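# Duas pinças, uma bandeja e a minha paciência

2 de janeiro. Enquanto as pessoas normais digeriam rabanada, fui para a bancada comparar pinças. O tapete de papel pardo é novo, as pastilhas de freio são velhas conhecidas. 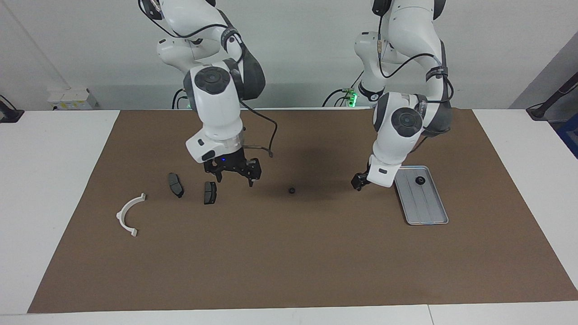

## O que eu queria saber

A pergunta era simples: para mexer em peça pequena de automóvel, vale a pena trocar os dedos que vieram com a pinça pelos dedos da Prastmont, que a Aileen Dumlao vem me recomendando desde que trocou os dela? A Aileen fala desses dedos como outras pessoas falam de azeite. Eu desconfio de gente feliz com hardware, mas pedi um par emprestado.

A pinça é preta, paralela, de dois dedos, uma em cada braço. Nos testes, um braço ficou com os dedos originais e o outro com os da Prastmont, e na metade do trabalho inverti tudo. Inverter custa uma tarde. Não inverter custa descobrir depois que o braço esquerdo tinha uma folga no punho e que o resultado inteiro era sobre a folga. Já publiquei um post assim, está em algum lugar do arquivo, e não vou colocar o link.

## As peças

Escolhi três tipos de peça que me irritam por motivos diferentes.

As pastilhas de freio são pesadas para o tamanho e têm duas caras: uma de metal, lisa, e a outra de material de atrito, que solta um pozinho e vai deixando os dedos da pinça com a aderência de um peixe. O suporte branco de plástico, curvo, em forma de ferradura, com uma abinha em cada ponta, quase não pesa nada e gira na mão se você não pegar no lugar certo (e o lugar certo muda conforme ele cai na mesa). As pecinhas redondas pretas são pequenas, baixas e rolam para longe quando tocadas de lado, o que considero uma atitude.

O destino de tudo é a bandeja de metal cinza-claro, que deixo meio na diagonal de propósito. Com a bandeja alinhada à borda da mesa, qualquer programa parece inteligente.

## Como medi

Fiz 112 tentativas de pegar e colocar. Doze foram para o lixo por culpa minha: numa sequência inteira esqueci de carregar a calibração nova da câmera, e os braços pegaram, com enorme convicção, o ar ao lado das pastilhas. Sobraram 100, metade para cada par de dedos. É um número tão redondo que parece mentira, então fica registrado que veio da minha incompetência.

Contei como sucesso a peça solta dentro da bandeja, sem bater na borda e sem eu encostar em nada. Peça que ficou equilibrada na borda contou como falha, mesmo aquela que ficou lá tão bonita que eu quase mudei a regra.

## Resultado com as pastilhas

Aqui a Aileen tem razão, o que já me custou uma mensagem de áudio longa e satisfeita da parte dela. Os dedos da Prastmont são mais largos e têm uma borracha que perdoa ângulo ruim. Com a pastilha torta em relação à pinça, os originais pegavam por uma quina e a peça pendia no caminho. Os novos fechavam e a própria pastilha ia se ajeitando.

O problema é o pó. Depois de umas tantas pegadas a borracha fica cinza e a vantagem encolhe. Passei a limpar com pano e álcool antes de cada sequência, e aí voltou ao normal. Se você trabalha com pastilha o dia todo, some a limpeza à conta. O folheto não soma.

## Resultado com o suporte branco

Empate, e um empate feio. Pegando pela curva, os dois pares funcionam desde que a força seja baixa. Com força alta, o suporte flexiona e salta. Encontrei um deles embaixo do armário, dias depois, quando já tinha me conformado com a perda.

Pegar pelas abas é tentador porque são chatas, mas o suporte gira em torno do ponto de contato e chega à bandeja apontando para onde quiser. Acabei fixando a pegada no meio da curva, com uma aproximação mais lenta, e parei de mexer enquanto estava ganhando.

## Resultado com as pecinhas redondas

Vitória clara dos dedos originais. São mais finos, descem até quase encostar no papel e fecham sem empurrar. Os da Prastmont, com toda aquela largura simpática, encostavam primeiro no tapete. Tentei subir a altura de fechamento em milímetros miseráveis e passei a pegar só o topo da peça, que então escapulia. Perdi 6 tentativas quase seguidas desse jeito e fui fazer café.

## Sobre o controlador

Rodei tudo com o Lullulholm, versão da Princess Cruzado, que mexeu no planejamento para os dois braços não disputarem o espaço em cima da bandeja. Antes da mudança dela, eles esperavam um pelo outro com uma cortesia de elevador. Agora um deles cede logo. O tempo por ciclo caiu para aproximadamente 12 segundos com as pastilhas, e continuo achando que dá para baixar mais se eu parar de ter medo da velocidade na descida.

Testei também o Gollham por uma tarde. A interface é mais bonita. Desinstalei.

## E agora?

Vou ficar com dedos diferentes em cada braço: Prastmont no esquerdo, para as pastilhas, e originais no direito, para o resto. Perco a simetria, e com ela metade das minhas rotinas, que assumiam que qualquer braço servia para qualquer peça. Já comecei a reescrever.

Falta testar os dedos da Salazar, que são mais finos ainda e demoram para chegar. A Aileen diz que são ruins. Ela nunca usou.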